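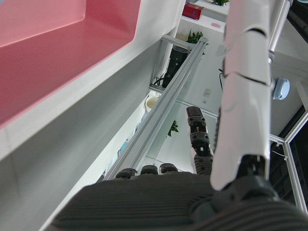 Wakstead bench gallery: belt, bin and shelf

Notes by Ovidiu Dobre. Page revised 14/01/2019.

The gallery covers the sorting bench at Wakstead: the conveyor, the storage bin and the shelving on the wall side. Dimensions are on the drawing sheet kept by Maarja Hunt and are not repeated.

Bin. Pink plastic, smooth inside, sloped sides. The smooth wall wipes clean with a damp cloth and mild soap. Solvent wipes dull the surface and are not used on it. The bin is the drop point for finished items and is emptied at the end of each booking.

Framing. Aluminum extrusion with T-slot channels. Accessories go on with drop-in nuts, so a bracket can be added without taking the crossbar off. Spare nuts and the hex keys are in the drawer marked Marar. Tighten by hand first, then a quarter turn. Overtightening has spread the slot lips on one older length, now scrapped.

Shelf. White, with a red box on it and a plant higher up. Ilze Butkienė waters the plant. Bench users should leave it alone, as it was overwatered twice in June.

Belt. Dark green with a glossy face, set between two aluminum side rails. The near rail is the wider of the two and has the reflective top lip.
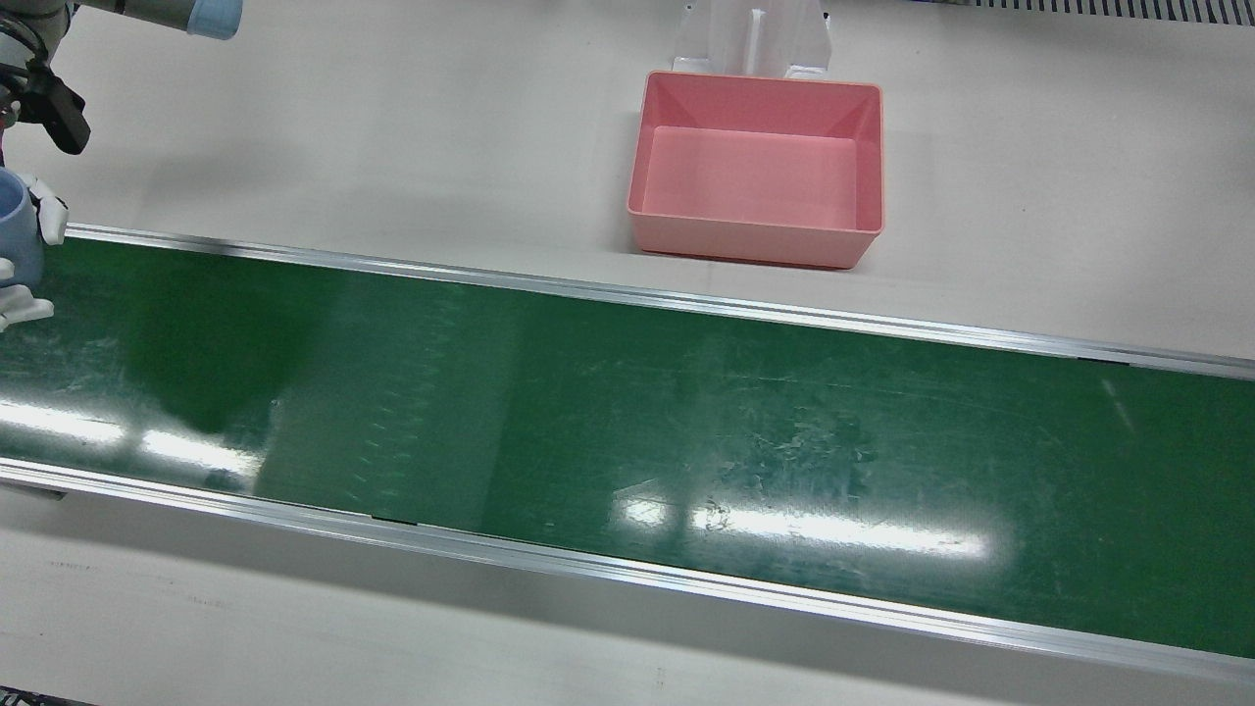
Belt wear is cosmetic at this stage. Scratches and scuff marks show on the face, with a rubbed, mottled patch right of center. Dust collects on the green surface and shows up well under the overhead lights. Brush along the direction of travel, then wipe. Tracking was last adjusted at job 919 and has held.

Cups. The light blue plastic cup is the standard test item. It is light enough to tip when the belt starts, so the start ramp is set to 4 seconds. Cups go on upright, away from the rails. A cup with a cracked rim is thrown out and replaced from the Endusent carton.

Tabletop. Off-white, on the far side of the belt, with the bin standing on it. Glare from the belt is worse than glare from the table. Tarmo Rozīte tried a matte belt sample for 30 days and went back to the gloss, which sheds dust more easily.

Service interval for the belt is 1,000 running hours. Log the hours on the Joltomance sheet at the end of each booking, including runs with nothing on the belt. Requests for changes to the layout go to Ülle Hunt, with a sketch. Rail position is fixed until the next service.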